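4.2 Workspace rules for cube tasks

The rules in this section are dull, and most of them were written the afternoon after they were needed. We set them out in full because earlier papers on block handling, two of our own included, describe the workspace in half a sentence ("cubes were placed on a table") and then report success rates to a decimal place.

The rules apply to any task in which foam cubes are moved on the shared bench by one or both arms. They cover the surface, the spacing of the cubes, the opening of the gripper before an approach, and the idle arm. They don't cover the choice of policy or the grading of finished episodes, which are dealt with in Section 5.

Rule A (surface). The surface must be matte, plain and free of markings. Tape crosses used to lay out a starting position come up before recording begins. Operators are fond of their tape crosses, and so were our early policies, which learned to find the tape very reliably and the cubes somewhat less so.

Rule B (spacing). At the start of an episode, bare surface must be visible between any two cubes in the wrist view. Cubes that touch are a separate task with a separate name. Colours may be placed in any order, and the order must change between episodes.

Rule C (opening). The gripper is fully open before the descent starts, and the target lies between the fingers in the wrist view. A second cube may stay in sight beyond the target, and we prefer that it does.
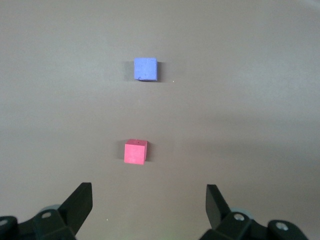
Figure 3. Wrist view ahead of an approach, with the fingers open, the red cube as the nearer one and the blue cube beyond it.

Tandari, 2019-04-02

The rules took effect at our bench under this heading, which is copied from the notice taped to the door. Fengying Liang drafted the notice in a single sitting. Guangming Meng then added a paragraph on tidiness, which was removed by general agreement and has been restored by him on 3 occasions. The version used in this paper is the one without it.

Small debris deserves a word. Foam sheds, and a pale crumb on a dark surface can be one of the brighter things a wrist camera has to look at. Our first draft demanded a spotless bench and was broken within the hour by everyone, its author included. The rule now asks that the bench be wiped at the start of each session and that specks arriving afterwards be left alone. A policy that can't cope with a crumb ought to find out early.

Shadows are treated the same way. We don't require even lighting. We do require that the lamps stay where they are for a whole session, and that the blind be either up or down. The intermediate position, much loved by whoever sits nearest the window, is recorded in the log as "other".

Rule D (cables). A cable at the wrist may pass over the working area if it has enough slack for the full reach of the arm. It must not bear on a cube. Before the session the operator drives the arm to its farthest permitted pose and watches the cable the whole way. Watching the screen doesn't count, however good the screen. 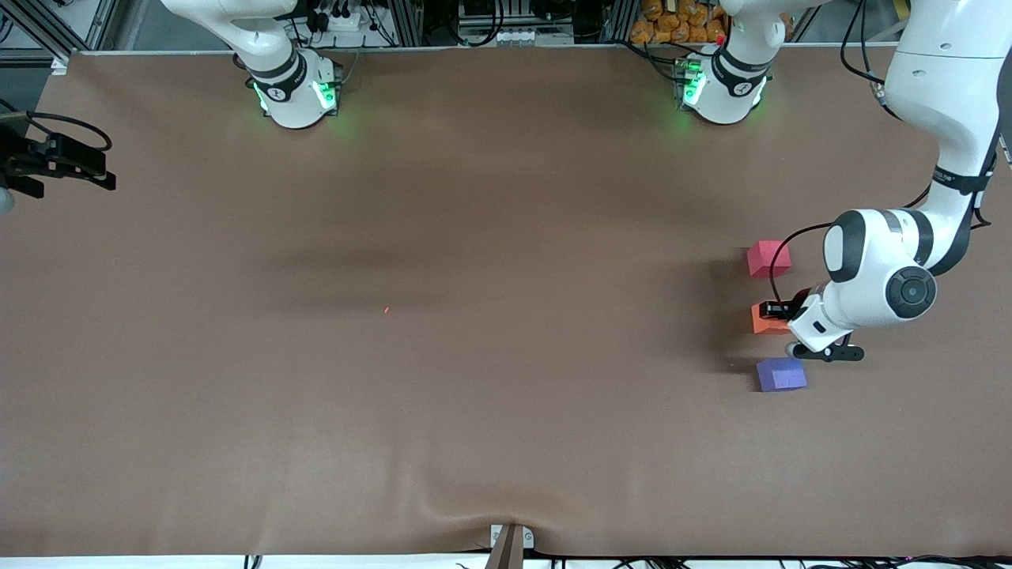
Rule E (idle arm). When one arm works, the other is held clear of the cubes and stays under power, so that its pose is logged with everything else. Switching it off seemed the cautious choice until we compared the logs of a powered session with those of an unpowered one, and found the second hard to replay with any confidence.

Rule F (covering). Where paper or cloth covers the bench, it is fixed at the edge. Gentle creases are acceptable. A ripple high enough to tilt a cube isn't, and the covering is pulled flat before the next episode. Civutia, who share our protocol, change theirs every October whether it needs it or not, and we have been unable to find any harm in this.

We audited 316 episodes against the six rules. Rule B was the one most often broken, usually by an operator in a hurry to reset, and Rule E the least, there being little temptation to disturb an arm that is doing nothing. Episodes that broke a rule were kept and labelled. Deleting them would have improved our figures and taught us very little about our operators, who would have learned rather more about us.

The checklist is deliberately short and takes roughly 5 minutes at the start of a session. A longer form, prepared for us by Voltell, was thorough and well laid out, and was returned blank by both shifts.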